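May, Meltby bench, second block

Compartment box task, hand-held gripper. 116 episodes recorded, 44 kept after the first filter. Most rejects were early closes. Pad fibers are fraying again; swap both pads before the next block.
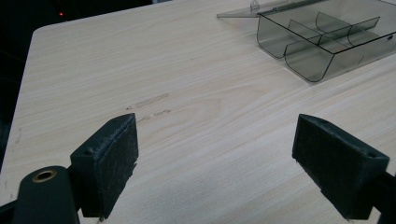

Each episode now starts with the jaws open over bare table and the box lid up. Hold 3 seconds before moving. The Skukelham set skipped the hold and the policy drifted at the start.

Target is 60 kept episodes per box position. Re-run calibration after the pad swap.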